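Reading time: 6 minutes
March, by the person who does the kitchen stuff

Tunalico bench grinder for coffee: three months of mornings

I've been putting off writing this one up because I kept changing my mind about it, and I wanted to stop doing that before I told anybody else how to spend their money. So: the Tunalico is a hand coffee grinder, except it clamps to the worktop and you turn a big side handle, a bit like the old mincers people's grandmothers had. It cost me 80 pounds new. I have now used it nearly every morning since before Christmas and I like it a great deal, with a couple of grumbles that I'll get to.

Some background, so you know who's talking. I drink two mugs before work and a third at the weekend. For years I had a little electric grinder with a spinning blade, and it made a noise like a wasp in a biscuit tin, and the coffee came out half dust and half gravel. Then I had a Vuvetti hand mill, the tall thin sort you hold in one fist, and that made lovely coffee but I dreaded using it. My wrist isn't what it was. Half past six in the morning, gripping a metal tube in one hand and cranking with the other while the kettle shouts at you... no thanks. I gave it to my sister and she loves it, so there we are.

Getting it set up

It comes in a plain box with the body, the handle, a hopper lid, a catch cup and a clamp. There's a leaflet, mostly drawings. I managed without reading it and then had to read it after all, as I'd put the clamp pad on upside down and the whole thing wobbled about.

Measure your worktop first! The clamp opens wide enough for mine, but my kitchen has a lip running under the front edge and I had to shuffle along to the bit by the bread bin where there isn't one. If your worktop is very thick, or it's a nice stone one you're precious about, I'd have a good think. The pad is rubber and hasn't left a mark on mine, but mine is old and scratched and wouldn't show it anyway.

I threw away the first handful of beans I put through, just to clear out whatever was left from the factory. After that it was straight into use.

Grinding with it

The handle is long, and that's the whole trick of it. You stand there and swing it round with your arm, shoulder doing the work, and it's so much easier than the fist-and-twist business. Enough for two mugs takes me less time than the kettle does. Dark roasts go through as if they weren't there. Light roasts are harder going and you'll feel the odd bean catch and give a little jolt, but I've never had it stick.

It's quiet too. I mean, it grumbles, it's breaking up beans, but I can do it with the radio on low and still hear the radio. My bedroom is directly above the kitchen next door's baby sleeps against (thin walls, terraced house) and I haven't had a single knock.

For a cafetière the grind is really good. I get a clean mug with hardly any sludge at the bottom. For a paper filter it's good as well, a touch slower to drip than I was used to, so I went two clicks coarser and that sorted it. I tried it on the finest setting for my stovetop pot and that was fine. I don't own an espresso machine so I can't help you there, and I'm wary of anyone who says a grinder at this price will do it properly.

The adjuster

First grumble. The clicks on the adjusting wheel are lovely and firm, but the numbers are stamped so faintly that I can't read them without my glasses, and I'm not wearing my glasses at half past six. I've put a dab of nail varnish on the wheel at my cafetière setting and another colour at the filter setting. Works a treat. I shouldn't have to do it, though.

Also, the wheel sits behind the handle, so you have to park the handle at the top before you can get your fingers in. You get used to it. I still swear at it when I forget.

The catch cup

Second grumble, and the bigger one. The cup simply stands underneath. It doesn't screw on or click in. If you nudge it, or turn the handle with a bit too much enthusiasm on a light roast, it creeps sideways and then you've got coffee on the worktop, down the drawer front and in your slipper. I've cut a square of that grippy drawer liner to go under it and the problem has gone away, but a little raised ring or a magnet would have cost them pennies.

Static is a nuisance on dry days. A drop of water on the beans before you grind (wet the handle of a teaspoon and stir them with it) stops the fluff clinging to the cup.

Cleaning

A stiff brush once a week and a proper taking-apart once a month, that's my routine. The front comes off with one big screw you can turn by hand, the burr slides out, and you brush everything down. Don't wash the burr. I nearly did, and then remembered what happened to my mum's mincer. It all goes back together one way only, so even half asleep you can't really get it wrong.

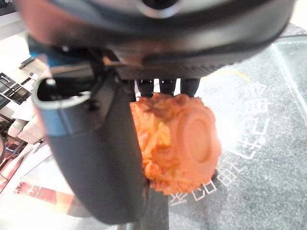
How it compares

The Vuvetti makes coffee that's every bit as good, and it'll go in a suitcase, which the Tunalico most certainly won't. If you travel, or your wrists are fine, get that. The Mekonnen is the other one people ask me about. I borrowed one for a fortnight last year. It has a nicer wooden knob and a drawer for the grounds, very pretty on a shelf, but you have to hold it between your knees to get any purchase and I felt a right wally doing it.

If you'd rather push a button, then push a button! A decent electric one will cost you more than this did, and it'll be louder, but you won't have to stand there winding. I happen to like the winding. It gives me something to do while I wake up.

Would I buy it again?

Yes, I would, and I'd buy the drawer liner at the same time. I've taken a bit off for the cup and a bit off for the numbers, so it gets four out of five from me. If they ever bring out a version with a cup that stays where you put it, I'll be first in the queue.

A few people have asked about decaf. Goes through the same as anything else, perhaps a shade easier. And no, I haven't tried it with peppercorns, and I'm not going to, I'd taste them until summer.

Contact | Copyright, all words my own | Back to top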